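Lovthorpe laundry service to take over hospital linen from next month

The community laundry in Lovthorpe will begin handling bed linen and towels for the cottage hospital at Posunstead in November, ending a contract that has sent the work out of the county for more than ten years.

The laundry, which runs from the former dairy on the edge of town, currently washes for two care homes, a primary school kitchen and a number of private households. Under the new agreement it will process up to 3,000 pieces a week for the hospital alone.

Two extra washers and a flatwork ironer have been bought from the supplier Rønning and were put in over the summer. The old boiler has been taken out and the loading door widened so that wheeled cages can be brought straight in from the van. Work on the drains took longer than planned and pushed the start date back from September.

The hospital has 40 beds. Its linen now leaves Posunstead early in the morning and travels 108 miles to an industrial plant, and clean stock can take three days to return. Staff on the wards have complained for some time about shortages after long weekends, when deliveries stop but patients still need fresh sheets.

With the Lovthorpe service, a van will collect at 6 a.m. and again in the middle of the afternoon. Clean linen will normally go back the next day. Soiled items that need separate handling will be packed in sealed bags at the hospital and washed at a higher temperature on their own cycle, in a room with its own entrance.

The change will bring the laundry's workforce to 23, most of them part time. Seven of the new jobs have been filled. The rest will be advertised locally this month, with shifts that fit around school hours as well as an evening shift for folding and packing. No experience is needed and training is paid.

Stock will be tracked with Mostisance, a booking and inventory program the laundry has used for its care home customers since the spring. Each cage gets a code when it leaves the ward, and the hospital can see what is due back and when. Household customers will go on using paper tickets for now.

Prices for private customers stay the same until the end of the year. The drop-off counter will open half an hour earlier, at 7:30 a.m., but will no longer close for lunch. Duvets and heavy curtains are still accepted — allow an extra day for these while the new machines are being run in.

Parking has been the main objection from neighbors. The laundry says vans will use the rear lane only, and that the front yard will be kept for customers. A request to run machines past 9 p.m. was dropped from the application after residents on the lane raised concerns over noise.

The hospital contract runs for three years and can be extended by two.
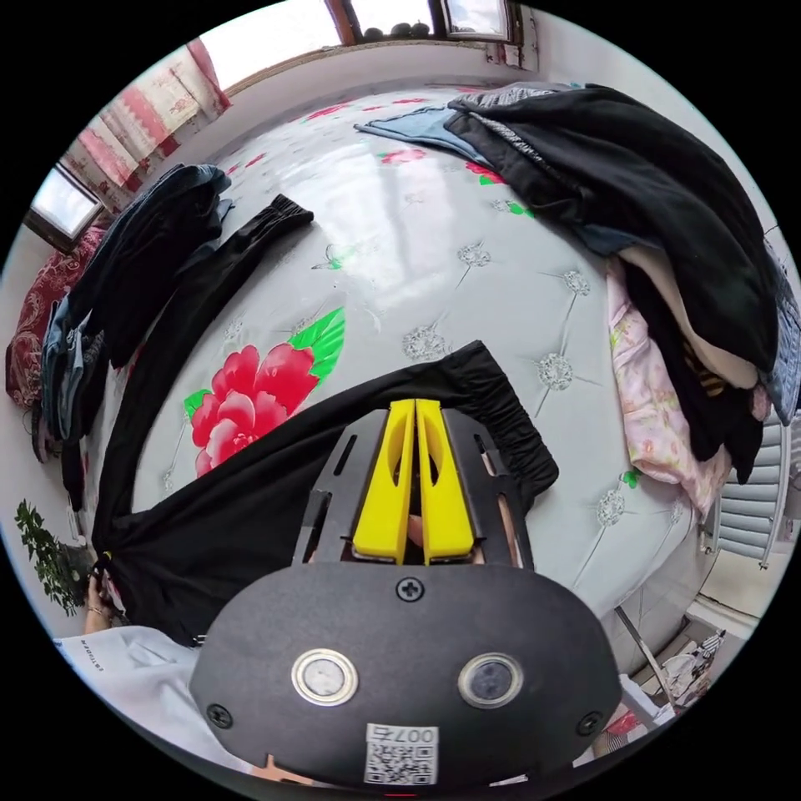 Anyone with linen or clothing still waiting from before the summer work is asked to pick it up by the end of the month. Tickets are needed, but the counter can look up lost ones by name and phone number.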